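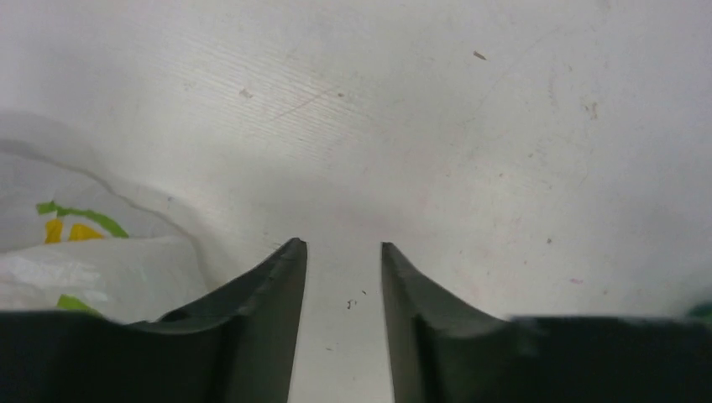
Fingers open over the table, nothing between them

Gripper holds fruit fine but plastic bags slide right out
Asked by Ohemaa Agbeko, January 16, 2020

Hi all, hoping someone has been through this. We run a Gilaven tabletop arm with a Fomuner two-finger gripper on the end, and the job is tidying things off a white table. Small stuff, soft stuff, bags, fruit, whatever gets put down.

Fruit has never been a problem. It can grab something round and hang on to it until I tell it to let go, and the peel has enough texture that even a sloppy grab works. I ran citrus for an entire afternoon and I don't think it dropped any that it had a proper hold of.

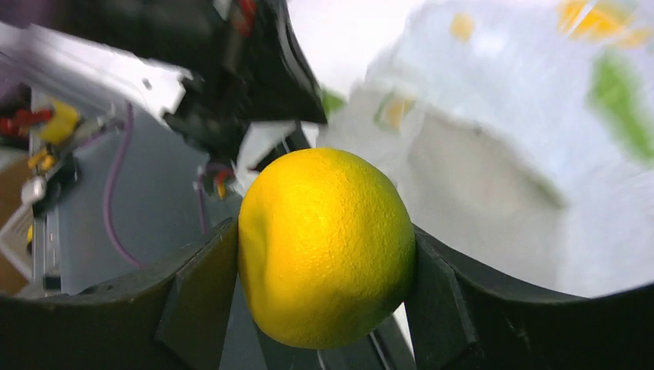 What happens with bags

The thin crinkly kind is where it goes wrong. The fingers close, the software says it has something, the arm goes up, and the bag stays on the table or slides out partway through the lift. It used to manage these! It has gotten worse over a few weeks and I can't tie it to any change we made.

My closed position is set to 500 in the config and fully open is 809. When I run it closed with nothing in there, it now stops at 495 and the tips still don't quite kiss. So I figure something has moved, but I don't know if it's the motor horn, the linkage or the fingers themselves.

Where I grab seems to matter a lot too. If I jog it by hand so the bag is bunched up at the neck and the neck goes down between the fingers, I get the best results.
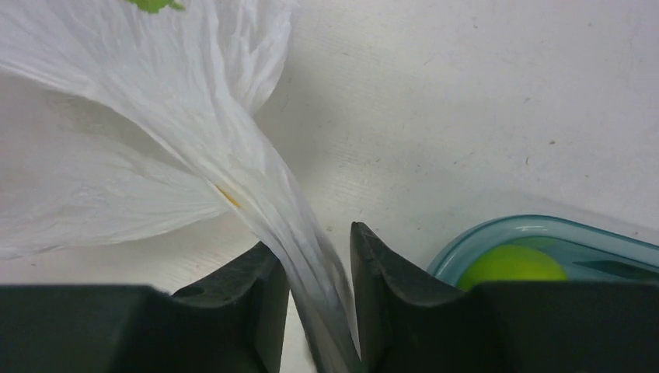 If I take it by a flat bit of film near the open end, I may as well not bother. I've wiped the fingers with a damp cloth, bumped the grip force up a couple of notches (the motor got pretty warm, so I put it back) and restarted everything. Do I re-zero it, shim it, or buy new fingers? I'd rather not take the wrist apart if I don't have to, the wiring in there is kind of a nest.

Answers

dutycycle_dan

Turn the force up more. Mine is at max and never had a problem.

Gyamfi

Please don't do that, you already found out what it does to the motor. If the tips aren't touching, extra force just bends the linkage a bit and makes heat.

I look after three of these grippers and I've had the same thing on two of them. Your numbers make me think of the horn screw. It backs off slowly, the horn shifts on the shaft, and then your closed position doesn't mean what it used to. Fruit hides this completely – a fat round thing stops the fingers long before they get to the end of their travel, so you'd never notice the last little bit is missing. Film is so thin that the last little bit is all there is.

What I do:

Power off and let the motor cool.
Push the fingers together by hand, gently, and wiggle one. If it rocks before the other one moves, you've got play.
Take the cover off the linkage side only. You can leave the wrist wiring alone for this, just watch that nothing gets trapped when the cover goes back.
Take out the horn screw, clean it, put a tiny dab of medium threadlocker on it, and snug it back up with the fingers at the closed mark.
Power on and re-run the zero with nothing in the gripper. Save it, then restart and check that it stuck. Mine forgot once and I spent a whole morning chasing it.
Try a strip of paper between the tips. It should tug. If you can slide it out with no drag at all, the fingers are worn and you want new ones, or a bit of thin rubber on the inside faces.

Also look along the tops of the fingers while you're there. If they've been scraping the table on low picks, the tips lose their shape and a new zero won't bring it back. Raise your lowest pick height a hair before you fit new ones or you'll be doing this again in April.

Ohemaa Agbeko

Thank you, this was so helpful! The horn screw was loose, I could turn it with my fingers. Cleaned it, threadlocked it, re-zeroed, and the paper strip tugs now, though more on one side than the other.

I also parked it open over a bare bit of the table and had a good look at the fingers. There's a lighter, rough band along the top of the right one and little chips on the left, so I think you're right about the scraping too.
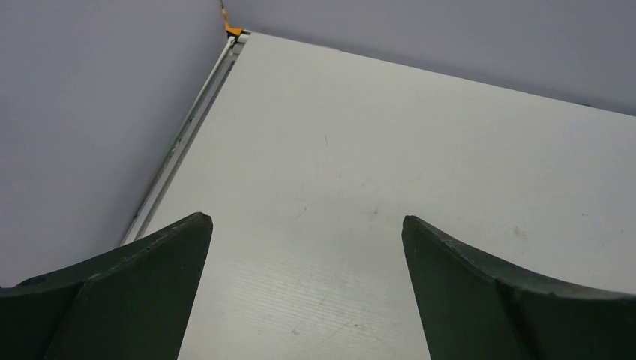 Volton Robotics Club – Arm and Gripper Team

I raised the lowest pick height and ran bags again after dinner. Grabbing at the neck, it did seven in a row. Flat film near the opening still gets away from it sometimes, maybe one try in three, and I'm guessing that's the wear. New fingers are on order, and I'm going to try the rubber on the old pair while I wait. What thickness do you use? The stuff I have here is bike inner tube and I'm worried it's too fat to let the tips close all the way.

Gyamfi

Inner tube is too thick, yes. I use the sheet from a cut-up dishwashing glove, stuck on with contact cement. Peel it and redo it when it goes shiny. And re-run the zero after you glue it on, the closed position will have changed again.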